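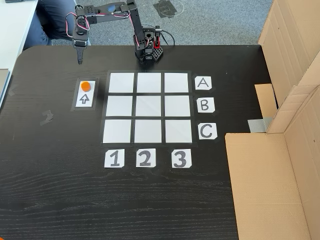

Skorkent: Setting Up and Looking After a Tic-Tac-Toe Arm

Final project report
Team: Rosaura Huanca, Yhon Zapata, Lorena Tapia
Advisor: Amparo Villanueva
Submitted Sep 13, 2023

1. What we set out to do

When we picked this project in May, the plan was to write a clever player. Tic-tac-toe is a small game, so the player took one evening. Everything after that was the arm: getting it mounted, getting it to reach nine squares, and keeping it able to reach them the next morning. We ended up loving that part, and most of this report is about it.

2. The table

The arm sits at the far edge of the table, behind row A. Rows are lettered A to C going away from the base and columns are numbered 1 to 3, so A2 is the square closest to the base and C1 and C3 are the longest reaches. We put the letters and numbers on cards right next to the board. Before that, Yhon would call out "top left" from one side of the table while Rosaura typed in the square from the other side, and we lost a lot of time to that.

The squares are white with black tape between them. The tape lines also turned out to be the best ruler we had. If the tip comes down on a line, we know which way we are off without measuring anything.

Discs are picked up from a holder to the left of the board. The holder is taped around its border, and the arrow card in it points up, toward the arm's side of the table. Anyone resetting the table can check the arrow before anything moves.

3. Calibration

We store one hover pose and one touch pose for each square, plus the same pair for the holder. Our first try was to teach only the four corners and calculate the rest. It worked nicely for row B and badly for A2, where the arm has to fold up close to its own base. So now every square is taught by hand. It's slower, but wow, what a difference!

The routine is:

Clear the board.
Send the arm to its rest pose over on the left.
Visit A1 through C3 in order, hover first, then touch.
Fix any square where the tip lands on tape.
Finish with one pickup from the holder.

Our log has 3,874 moves in it. Of those, 1,790 were made after we switched to teaching every square, and those are the ones we used for the plots in the appendix.

4. Wiring

This was our most common repair. The red and white wires run along the outside of the arm and need slack at each joint. Too little and the wrist pulls on its plug when it stretches for C3. Too much and the loop swings into things. Lorena rerouted the wrist loop twice and then wrote the rule we still use: power off, move each joint by hand to both ends, watch every plug. Do it after any change, even a tiny one.

We also recheck the base screws every 24 games. A loose base looks exactly like bad calibration -- we retaught a full board before Gilberto Cabrera from the Kruger lab leaned over and wiggled the mount.

5. Next steps

We want to shorten the calibration routine to the squares that drift most, which for us are A2 and C3. Yhon is also working on a printed guide for the wrist cable.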